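## First year selling pots at the Getham market, numbers and complaints inside

**muddy_yeison** wrote:

December 6, 2022

Okay so I promised in the intro thread that I'd come back after my first full season and say how it went. I started in June with a half booth at the Getham market, mugs and small bowls mostly, plus some planters I'm not proud of. Total sales for the season: $3725. That's before booth fees, clay, glaze, gas, and the bags of kettle corn I kept buying from the guy across the aisle.

Booth fee is $53 a day, and it went up partway through the season without much warning. If you skip a day you still owe it, which I found out the fun way when I had a fever and stayed home on the couch paying rent on a patch of asphalt.

What sold: mugs, mugs, mugs. Plain blue mugs with a thumb rest. I can throw those half asleep. What didn't: anything with a lid. People pick up the lid, look inside like there might be a prize, put the lid back a little too hard, and walk away. I've stopped bringing them.

Display is where I'm still a mess. I started with a plank across two crates and then moved to a plastic table with grooves molded into the top, and I have mixed feelings. Small feet on small bowls love to find a groove and sit crooked.
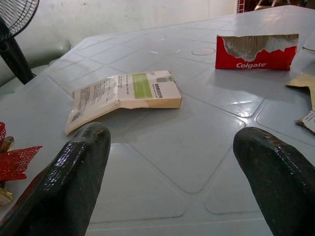 *The plastic table. Look at those grooves.*

A cloth helps some, but then the cloth sinks into the grooves too and you get this quilted look. Anyway, questions for the group:

- Do you put prices on every piece or just have a sign?
- Is it worth taking cards if the fee eats into a $20 mug?
- How do you get people to stop hovering and come in?

Thanks in advance, you all got me through my first kiln disaster, so I trust you with this too.

- Yeison Cabrera

---

**slabhappy** wrote:

Congrats on finishing a season! Price every single piece. A lot of shoppers will not ask. They assume that if they have to ask, it's expensive, and they drift off to the soap lady. Little round stickers on the bottom are fine, but I like a tag that hangs off the handle so they don't have to flip the mug over and panic.

Cards, yes, always. Whatever the fee is, you'd have lost the whole mug otherwise.

---

**octavio_a** wrote:

I'm going to disagree with slabhappy on the tags. I've done this a long while and a shelf with a tag dangling off every handle looks like a clearance rack. One small sign per shelf, all the pieces on that shelf the same price. You end up making work that fits the shelf, and your buyers don't have to do homework.

Also Yeison, $20 is too low. I don't care if it sells. You're at Getham, not a garage sale. Put them at 26 and see what happens in the spring.

- Octavio Arango

---

**slabhappy** wrote:

Octavio, we've had this fight before, lol. Your pots are all the same size! Mine are all over the place and one price per shelf would mean giving away the big stuff.

---

**kilnwidow** wrote:

My husband is the potter and I'm the one who stands in the booth, so let me give you the view from the folding chair. Both ways work. What does not work is sitting down with your phone. I sell more when I'm on my feet fiddling with something, wiping shelves, wrapping a bowl, whatever. People will come up to a person who's busy. A person staring at them from a chair is scary.

On cards, we went from Zilden to a plain reader from our bank last year. Zilden took 5 percent from us once you added everything up, and the app logged me out every time the signal dropped. At Gridcombe the signal drops if a cloud goes by. I got so tired of writing card totals on my hand.

---

**muddy_yeison** wrote:

Ha, I use Zilden too and I've had no trouble with it. Maybe Getham has better signal? I'll look at what they're charging me, though. I've been avoiding that page the way I avoid the scale.

And Octavio, 26?? My hands got sweaty typing it. I sold a mug to my own dentist for 20 and felt like I'd robbed him.

---

**octavio_a** wrote:

Your dentist charges more than 20 to say hello. 26.

---

**glazeofglory** wrote:

Somebody has to say it, so I will: $3725 for a June-to-now season with that booth fee is not great, and raising prices won't fix it if the spot is bad. Where are you in the row? I was at Getham two seasons back and they stuck me down by the generator. I made almost nothing. Moved up near the Zapata coffee truck and it was a different market. People standing in line for coffee with nothing in their hands are the best customers on earth, and I sell mugs. It's almost unfair.

---

**muddy_yeison** wrote:

Ouch, but fair. I'm about midway down, between a honey guy and a lady with baby hats. No coffee. I can smell Zapata from my booth when the wind's right, that's as close as I get. Do you just ask for a better spot or is there some kind of seniority thing?

---

**glazeofglory** wrote:

You ask. In writing, in winter, before they draw up the map. I didn't mean to be harsh about the number, by the way. My first year I didn't clear my gas.

---

**kilnwidow** wrote:

I thought the number was good for a half booth! Depends what you compare it to. We have friends who do the big juried shows, pay a fortune to get in, and go home with less than that after hotel and food. I'd take a slow Getham morning over a tent blowing into the next county.

---

**slabhappy** wrote:

Seconding that. Also don't count only the booth money. I get a bunch of custom orders over the winter from people who took a card at the market. Do you have cards, Yeison? Put them where folks can grab one without talking to you.

Now, the display. Get some height in there! A flat table reads as one big blur from the aisle. Risers, boxes, a short shelf at the back, anything that puts your best mugs closer to eye level. My whole setup changed when I brought in two old drawers and stood them on end.

---

**muddy_yeison** wrote:

I had 100 cards printed and they're nearly gone, so that part I got right by accident. Cards go out front next to the tape gun.

Height is a good call. I've been moving things around on the plastic table this week trying to plan a layout for spring, and I think I want the bowls up on boards so they're not touching the tabletop at all, then mugs stepped up behind them.

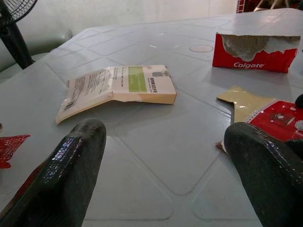

The other thing I keep going back and forth on is whether to sell seconds. I have a whole shelf of mugs with tiny glaze skips, totally usable, and I could put them in a crate under the table for 12 bucks. But does that make people not buy the good ones? My sister says yes. My wallet says please sell them.

---

**octavio_a** wrote:

Your sister's right. Never next to the good work. Have a seconds sale once a year, at home or at the studio, make it a party, then they're gone. I smash the really bad ones. Very relaxing.

---

**slabhappy** wrote:

Hard disagree, AGAIN. My seconds crate is what pulls people in. They kneel down to dig through it and then they're at my booth for ten minutes, and plenty of them stand up and buy a first. Kids too, kids love the crate.

---

**kilnwidow** wrote:

We tried the crate and it did slow down the regular mugs. We also had a woman bring back a second a month later wanting to trade it for a perfect one. If you do it, mark the bottoms with something that won't wash off.

---

**muddy_yeison** wrote:

Oh no, I'd absolutely have caved and traded it.

Okay, plan so far: email Getham about the coffee end of the row before the holidays, find out what Zilden really costs me, boards and risers for the display, tags on the odd stuff and a shelf sign for the blue mugs (look, I'm trying to keep you both happy). I'll try a seconds crate for one market in spring and report back. And I'll go to 24 on the mugs.

---

**octavio_a** wrote:

26.

---

**glazeofglory** wrote:

Does anyone know if Gridcombe is still taking applications for next year? Their page hasn't been updated and I emailed twice.

---

**kilnwidow** wrote:

They are, but you have to call. Call in the morning, and let it ring.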